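4. Public Demonstration

4.1 Setting and Arrangement

The demonstration was held at the Gumilwood site on Jan 31, 2020, as part of the open day that closed the first phase of the Lirketti project. Earlier evaluations, described in Section 3, had taken place with only project staff present. The open day gave us the chance to study how people with no training in robotics would understand a two-armed tabletop system when they saw it at work, and how far their understanding would change after a short period of free observation.

Visitors were received in groups at the entrance by Rosemarie Hollmann and given a one-page sheet in large print. The sheet stated the purpose of the project, the time at which each demonstration would begin, and the rule that no one should reach over the table while the arms were powered. It did not describe the control method. This omission was deliberate, as we wished to record visitors' own explanations before offering ours. Groups were limited to 13 persons, the largest number that could stand behind the floor line and still see the work surface.

The demonstration was conducted in the open-plan laboratory used for daily work. Akpalu, which provided the building and the arms, had offered a lecture hall on the ground floor. The offer was declined for two reasons. Moving the arms would have required a full recalibration, and a lecture hall would have placed most visitors too far from the table to judge the size of the objects and the speed of the movements. Desks and equipment belonging to other groups remained in place, and staff with urgent work were free to continue it during the visit.

4.2 Task Selection

Tasks were chosen from the set used in the July trials. Kwame Ametepe and Ekua Opoku first removed any task whose outcome could not be judged by eye from behind the floor line. Cable insertion was dropped on these grounds, although it had been the most reliable task in the earlier trials. The remaining tasks involved household-scale containers and bins, and called for picking up, placing, turning upright, or moving an item from one holder to another. Each demonstration lasted 20 minutes and included 6 attempts, with the order fixed in advance and posted where visitors could read it.

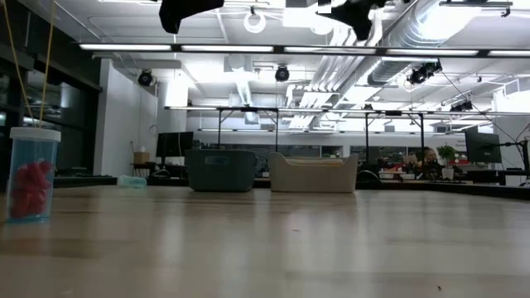

The arms were operated under shared control. An operator selected the target and the general direction of approach, and the system planned the final movement and the closing of the gripper. Ekua Nutsugah served as operator for all groups in the morning and Kekeli Dogbe for all groups in the afternoon. The operators did not speak to visitors during an attempt. A third member of staff stood beside the group, announced the beginning and end of each attempt, and answered questions of safety. All other questions were written down and answered in the discussion period.

Failed attempts were not repeated or hidden. When an object slipped or the planner returned no solution, the announcer stated that the attempt had ended and the table was reset by hand with the arms stopped. Some members of the project had argued that a public event should show only those tasks on which the system performed well. The view that prevailed was that a visitor who sees only success has little basis for judging what such a system can do, and the later interviews lend some support to this position.

4.3 Visitor Responses

After each demonstration, visitors were invited to a short group interview in the adjoining meeting room. Participation was voluntary. Interviewers opened with the same request, that visitors describe in their own words who or what had decided where the arm should go. Notes were taken by hand and compared at the end of the day by two members of the project working separately.

Most visitors began by assigning the decision entirely to the machine. The operator's desk was in plain view, but the operator's role was often taken to be one of supervision only. Several visitors changed their account after discussing a failed attempt, in particular when the arm had paused near a container and then approached it again from a new angle. One visitor described the pause as the moment when "somebody must have told it something." In such cases the operator had usually chosen a new direction of approach, so the account was correct.

A second theme was speed. Visitors commonly said that the arms moved more slowly than they had expected, and a number of them connected the slow movement with care or caution on the part of the machine. The speed limit had in fact been set by the safety review and was the same for every task. We did not state this on the visitor sheet, and we now consider that we should have done so.

Visitors from Drallano, whose staff handle small containers by hand each day, asked questions of a different kind. They were less concerned with who was in control and more with what would happen when lids were loose, when items had settled unevenly, or when a bin had been put back in a slightly different place. These questions led to changes in the test plan, which are reported in Section 5.

4.4 Limits of the Demonstration

The findings above should be read with some caution. Visitors chose to attend and may have held a more favorable view of automation than the general public. The operators differed in experience by around 2 years, and because they worked at different times of day, any effect of the operator cannot be separated from the effect of the hour. Group interviews also allow confident speakers to shape the account given by others.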